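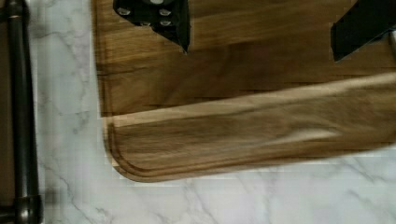
October 30, 2020

I grew up with the story of the Findton bread riot. You probably know some version of it if you went to school in the county: hungry mill families march on the Nijs warehouse one May morning, break the doors, and carry off the flour while the constables stand aside out of pity. There is a plaque. The plaque gives the number of sacks as 3033.

I have never liked that number. A sack of flour in those years was heavy, well over what most people could carry any distance, and the warehouse was not a large building. I paced out the foundations last spring and I can't make 3033 sacks fit inside, even stacked to the rafters.

So I went looking for where it came from. The town history cites a pamphlet, and the pamphlet cites "the company's own books." I have been through the surviving books, at least the 17 ledgers the county library holds. Four of them cover the right period. The figure does appear, once, in a column with no heading, next to an entry for rent. 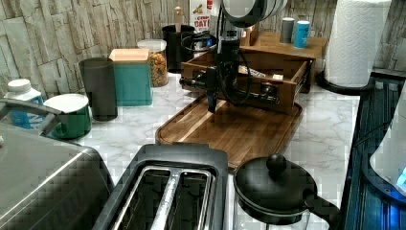

Could it be sacks? Maybe. It could also be a sum of money, or an account number, or a clerk's running total for the year. The pamphlet's author decided it was sacks and everyone since has copied him.

The constables bother me too. The pity comes from a poem printed decades later. The court record has five men charged, two of them for striking a constable, which doesn't sound like much standing aside to me.

I'm not saying there was no riot. The charges are real, and the owner wrote an angry letter about his doors – he wanted the parish to pay for them. What I doubt is the size of it, and the good manners.

A reader wrote to say the missing ledgers may have gone to Bastix when the mill changed hands. I've asked for the transfer list and will post it if it ever comes.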